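Workshop notebook, panel paintings bench
Monday, March 18, 2024

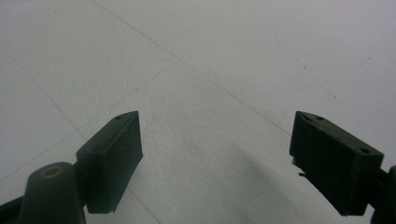
Kavitha reckons the woman with the pomegranate is Proserpina and we should stop calling her the Madonna on the job sheet. She left this on a sticky note on my mug, so I am treating it as formal correspondence. Her case is that there is no halo, no child, and the fruit has been opened with some enthusiasm. My case is that the panel has lost a good hand's width down the left side and there could have been any number of children over there.

Background, for when I read this in a year and have forgotten everything: the panel is the Bastos one, job 3321, came up from Cirkham with the two cassone fronts. Tempera with later oil glazes on top, put there by somebody who felt the original lacked brown. Poplar, thinned at some point and cradled. The owner's family have always called it a Virgin. The 1920s sale list calls it "Allegorical Female, Florentine manner", which is what you write when lunch is at one.

Where we are with cleaning. Opened a test window by the left sleeve last week and carried it on this morning as far as the wrist. The brown glaze comes away with the weaker gel if left for 5 minutes, and smears horribly if left for less. The sleeve under it is a proper blue, greener in the folds. Good for the Virgin, I said. Kavitha said plenty of people own a blue dress.

The hem is more of a problem for me. There is gilding along it under the overpaint, and what I had down as pseudo-lettering (the usual squiggles pretending to be Arabic) looks under the stereo microscope more like ears of wheat. Three of them clear, a fourth if you are in a good mood. Wheat suits Proserpina very nicely through her mother. It also suits the Virgin, through the Eucharist, and I have looked out the references and put them on the shelf where Kavitha will trip over them. The pomegranate goes both ways as well. Painters of the period really might have thought of us.

Things that would settle it:
– a halo, or the scar of one. Gold background around the head is all 19th century, so anything earlier is beneath it. Raking light shows a curved ridge above the right ear that could be the incised edge of a halo or could be a drip. I go back and forth depending on who is in the room.
– the missing strip. Nayara thinks one of the fragments in the Irkent store has the same wood grain and the same batch of woodworm. She has asked for it twice. They have sent a very polite form.
– the underdrawing. Infrared is booked with Trilgate but they have put us behind a large altarpiece with important friends.

Nayara came by after lunch and read my notes from behind me, which I enjoy. Her view is that we are both being too tidy. If it came off a marriage chest or a bedroom wall, it might have been meant to do two jobs: a goddess for the educated husband, a model of fruitfulness for the bride, and a bit of piety for whichever aunt was visiting. She would call it "Woman with a Pomegranate" and get on with the cleaning. I said that was cowardly. She said it was cataloguing.

Consolidation: two blisters laid down near the lower join with sturgeon glue, silicone paper, small weights overnight. Do not move the weights to see. I mean me.

Varnish samples numbered and in the drawer. Sample 301 is the good one, taken across the sleeve edge, shows ground, blue, thin old varnish, dirt, then the brown. The dirt layer matters: the blue had a good long time to get grubby before anybody glazed it, so the brown is no part of the original scheme and I can take it off with a clear conscience. The owner likes the brown. Letter to be written. Tactful person to be found.

Also, the estimate for the new frame came back at 500, more than I told them, less than I feared. Leave it till we know who she is, as nobody wants wheat carved on a Madonna's frame or cherubs on the queen of the underworld.

For tomorrow: carry the window down from the wrist to the fruit. Seeds are glazed in a red lake that I suspect will be soft in anything stronger than spit, so spit it is. Chase Trilgate. Job sheet now reads "Madonna (?)", in pencil. Kavitha has added a second question mark.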